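Can a Robot Wipe My Desk Yet?

My desk is a disgrace. There's a coffee ring from March on it that I've started thinking of as a feature, so when Lirnico invited me to spend a Wednesday with people who build walking, two-handed household machines, I had one question ready. When can one of these come to my place with a damp cloth?

I went in hopeful! I've watched the same videos you have (the folding, the pouring, the very smooth dishwasher loading), and I figured I'd be home by dinner with a delivery date.

Well. The team keeps a list of 200 chores it would like a machine to do in an ordinary apartment, and wiping a flat surface sits near the top because it sounds easy. You stand, you reach, you move your hand back and forth. But a robot on two legs has to lean to reach, and leaning moves its weight, and pushing on a desk pushes back. Too light and the crumbs stay put. Too hard and it's shoving itself backward across the room. I did the same job in 40 seconds while talking and holding a sandwich.

Then there are the edges. I asked how many practice runs a single wiping job takes and was told 3000, and that was for one desk. Swap in my cluttered one at home, with the lamp and the dying fern, and a lot of that work starts over.

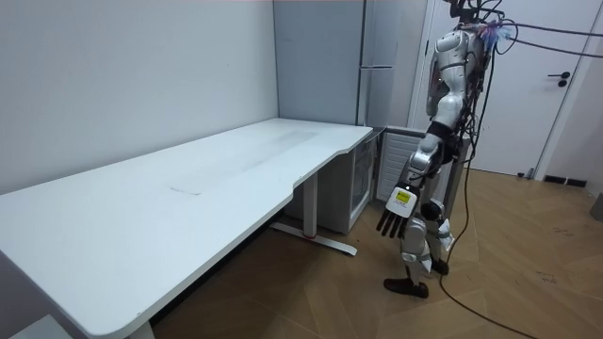 One hand open at desk height, cables still attached.

Shop floors are further along, and I can see why. Flamness, a parts packer I called the next morning, has an arm bolted down beside a conveyor that lifts the same tray all day long. It never has to walk, and the tray is always in the same spot. My kitchen has never once had anything in the same spot.

So would I buy one? At the prices I heard, no, and I'd want to see it deal with the fern first. I bought a pack of cloths on the way home. The coffee ring came off in two wipes, and now I kind of miss it.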